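Kristóf Mészáros
17 December 2020

Thread on refillable soap and whether it saves you any money. I've kept the receipts since May, so this is from my own kitchen and bathroom and not from a leaflet.

We are a household of five. Before May we bought a new plastic pump bottle each time one ran out. The bottles went in the recycling and the pumps went in the bin, as our council doesn't take pumps.

The first refill I bought was a 2,000 ml pouch of Dika hand wash, unscented. It comes in a thick bag with a screw cap on one corner. The bag is still plastic but there is a lot less of it than in the bottles it replaces.

I weighed the full pouch on the kitchen scales because I wanted to know what the packaging came to. 2,075 grams with the cap on. Weigh yours full and then again empty if you want a proper figure. I forgot to do the empty one and the bag had gone out by the time I remembered.

Price. The pouch works out cheaper per wash than the bottles, but only if people use the same amount. In the first fortnight we used far more. The new dispenser gave a bigger squirt than the old one and the children were pressing it twice.

You can fix that. Put an elastic band round the neck of the pump, under the head, so that it can't go all the way down. One thick band or two thin ones. It looks a bit scruffy. It cut our use straight away.

Filling. Use a funnel with a wide spout. Hand wash is thick and a narrow funnel just sits there full. Pour slowly down the side of the dispenser or you get a collar of froth at the top and think it's full when it isn't. Leave a finger's width for the pump to go back in.

Rinse the dispenser every second or third refill. Hot water, shake, tip out, leave it upside down on a rack overnight. Pump the hot water through the tube as well. The tube is where the gunk sits. I skipped this all summer and ended up with a pump that stuck halfway.

Don't top up with water to make it go further. I tried it. Thin soap runs off your hand before you've rubbed it in, so you take more. Watering it down can also weaken the preservative, and then the soap can go off in the bottle.

Don't mix brands either. I poured the end of a Charpentier lavender soap in with the Dika and it went stringy overnight. No idea why. The whole lot went down the sink, which wiped out a month's savings.

A few people asked about foaming dispensers. They need thinner soap and a different pump. If you put ordinary hand wash in one it clogs. Puno do a foaming refill and my sister gets on well with it, but I haven't used it myself so I can't say more.

Bar soap is cheaper than all of this. I know. We have one by the kitchen sink and I like it. The rest of the family don't want to share a bar in the bathroom and I have stopped arguing about it.

On the dispenser itself: get a see-through one. You can tell how much is left without picking it up, and you notice if it starts to separate. Size matters too. A big one means fewer refills, but check it fits your shelf before you order. Our first one didn't.

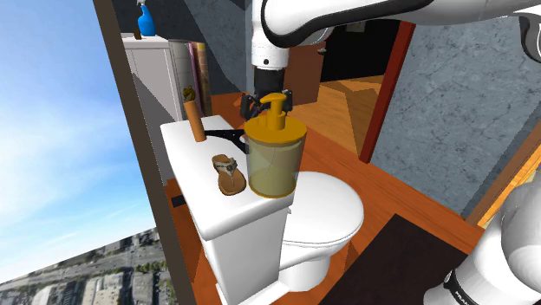

A large see-through soap dispenser in a bathroom.

Glass or plastic? We've had both. Glass is heavier and stays put when you press it. Wet hands and a tiled floor did for ours in the end. The one we have now is plastic and has been dropped plenty of times.

If the pump stops working, take it out and run it under the hot tap before you buy another. If that doesn't help, Ristirau sell pump heads on their own. Measure across the neck of the bottle first. I ordered the wrong size and had to send it back.

Someone will ask about washing-up liquid. Same idea, same savings, but I'd stick to the small bottle by the sink and fill it from the big one. A full big bottle is awkward with one hand.

I'll carry on with the receipts until next May and post the full year's costs then. If you know of a refill shop that does unscented by weight, please reply with the town, as ours has closed.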